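# Caring for a Clear-Coated Wood Table

A thick gloss finish protects the grain and knots underneath, but fine scratches show up quickly under bright light. 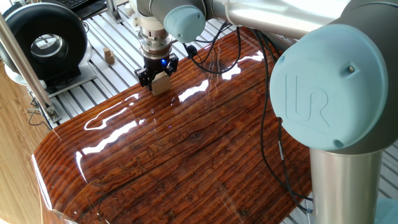

You'll need two soft cloths, mild dish soap, and a plastic polish. I use Primside.

1. Dust with a dry cloth, following the grain.
2. Wipe with soapy water, then dry right away. Get under any rounded edge, where drips collect.
3. For dull spots, wet sand lightly with 3000 grit.
4. Polish in small circles and buff after 6 minutes.

Wait up to 4 hours before setting anything heavy on it.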